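Dry Goods at Home: Buying, Storing, Using Up
Speaker notes, Erlinda Galang
Moncrieff Library evening talks, June

Running time 30 minutes plus questions. Handout goes out at the end, otherwise people read it while I talk.

Slide 1. Title

Say hello, thank Josée Morin for setting up the series. Bathrooms are down the hall on the left.

I ran the dry goods side of a small grocery, Nusetti, until it closed. Most of what I know comes from there and from my own kitchen. I am not a food scientist, and if a question needs one I will say so.

Ask for a show of hands: who has a bag of something at home that they can't remember buying? Wait for the hands. Then move on.

Slide 2. What I mean by dry goods

Pasta, rice, beans, lentils, flour, oats, sugar, salt, crackers, cereal, dried fruit, nuts. Spices get their own slide. Canned food is a different talk.

The point to make early is that these foods don't all keep the same way. White rice and brown rice sit next to each other in the store and look like the same kind of thing. Brown rice still has the bran on it, and there is oil in the bran. Oil goes stale. White rice kept dry will outlast it by a long way.

Same story with flour. Whole wheat flour turns before white flour does. Nuts turn before either one if the kitchen is warm.

Slide 3. What the dates mean

Slow down here. At the last talk this slide got the most questions.

"Best by" is the maker's estimate of when the food is at its best. For most dry goods it is about taste and texture. "Sell by" is for the store. "Use by" varies, and people should read the package.

Tell the cracker story. A customer at Nusetti brought back a box the day after the date and wanted to know if her family would get sick. They had eaten half of it. The crackers were fine. She had been throwing out boxes on the date for years.

Then say clearly: infant formula is the exception. Follow that date.

Slide 4. The four troubles

Heat, light, damp, insects. Take them in that order.

Heat. The cabinet over the stove is the worst one in the kitchen, and it's where most of us keep spices and oil. The one beside the dishwasher isn't much better. If you only have the one over the stove, put plates in it and move the food to wherever the plates were.

Light. Matters most for spices, oils and anything with color. Clear jars on an open shelf look nice. Use them for things you go through fast.

Damp. Salt and sugar clump, crackers go soft, flour can mold. Don't shake the bag over a steaming pot. Don't put a wet scoop back in.

Insects. Next slide.

Slide 5. Pantry moths and weevils

People get embarrassed about this one, so be plain. They often come in with the food. It doesn't mean the kitchen is dirty.

Signs of moths: webbing in the corner of a bag, small pale moths flying near the ceiling in the evening, grains stuck together. Weevils are small dark beetles, and you see them in the rice or the flour itself.

What to do:
Take everything out. Check every opened package and the paper and thin plastic ones that are still closed.
Bag what's infested, tie it, take it to the outside trash that same night.
Vacuum the shelves, the corners and the holes where the shelf pins go. Empty the vacuum outside.
Wipe down with soapy water and let the shelves dry all the way.
Put food back in hard containers with tight lids.

Somebody will ask about bay leaves. I have tried them. I had moths and bay leaves at the same time.

Somebody may also ask about freezing flour when it comes home from the store. Yes, I do this with whole wheat flour. Leave it in the freezer for several days, then let it come back to room temperature with the bag still closed so water doesn't collect inside it.

Slide 6. Containers

Hold up the samples. Glass jar with a screw lid, plastic tub with a gasket, metal tin. Pass the tub around.

Glass: seals well, cleans well, heavy, breaks. Don't put it on a high shelf if your hands aren't steady.

Plastic: light and stacks well. Holds onto smells. The tub that had cumin in it is the cumin tub from now on.

Metal: keeps out light, but many tins don't seal tight. Fine for tea. I wouldn't use one for flour.

Square shapes waste less shelf than round ones. I use the Cluleck tubs because the lids all match — say that it's a preference and that nobody is paying me.

Cut the cooking directions off the package and tape them to the container, or drop them inside. Write the date you filled it on masking tape on the bottom. Don't top up old with new. Use up the old, wash it, dry it well, fill it again.

Slide 7. Rotation

In the store we called it facing and rotating. New stock goes behind, old stock comes forward. It took up a good part of the morning and it saved more than any sale we ran.

At home it takes a few seconds when you unpack. The hard part is a deep shelf, where things go in the back and stay there. A shallow bin that pulls out like a drawer fixes most of that.

Rule I follow: no more than 2 open packages of the same kind of thing. If there are 2 kinds of rice open, I finish one before I open another. My husband doesn't follow this rule.

Slide 8. Buying in bulk

A large bag is only cheaper if you eat it. Do the sum on the whiteboard, using the price of a big bag of flour and asking the room how much they would throw out. Let them call out a figure.

Good in bulk for most households: white rice, dried beans, sugar, salt, plain pasta.

Buy small: whole wheat flour, nuts, seeds, brown rice, ground spices.

Old beans are safe to eat but they can take a very long time to soften. If yours never get soft, age may be the reason. Hard water can do it too.

Mention splitting a bag with a neighbor. Josée and I share a sack of rice and it works fine.

Slide 9. Spices

Whole spices keep their flavor much longer than ground. Test a ground spice by rubbing a pinch between your fingers and smelling it. If there's no smell there is no flavor. It won't hurt you, but there's no reason to cook with it.

Pass around the two paprikas, old and new. Ask people to smell the old one first. Keep tissues on the table.

Slide 10. Using up

Go quickly if we're behind.

Once a month I cook from the shelf for 3 days in a row. I allow myself eggs, onions and whatever is in the crisper. The rest has to come out of the cabinet.

Ideas to read out:
Ends of different short pasta, cooked together in bean soup. Put the thick shapes in first.
Stale crackers, crushed, on top of baked fish or macaroni.
Oats ground in the blender for pancakes.
Last of the lentils and last of the rice in one pot with fried onions.
Old nuts: taste one first. If it's bitter or smells like paint, throw them out. Toasting doesn't bring them back.

Slide 11. If you have no pantry

Many people in the Witero apartments have one cabinet and a closet, so don't skip this slide.

Dry food doesn't have to live in the kitchen. A hall closet is often cooler and darker. Under the bed works for sealed packages in a lidded bin. Small stands and side tables work too, as long as they're out of the sun and off the floor.

Keep food away from cleaning products and laundry soap. Rice picks up the smell through the bag.

Keep like with like, even when space is short. All the long pasta goes in one spot, so you can see what you have before you go shopping. A package with a clear window helps with that.

Spaghetti kept together on the top tier of a small white table:

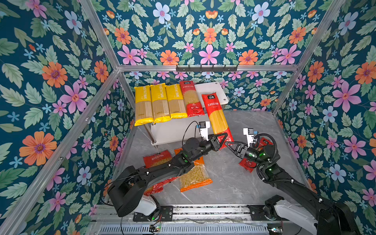 Slide 12. Questions and handout

Repeat each question so the back row can hear it. Josée has the handouts by the door. Take the sample containers home, and get the paprika back.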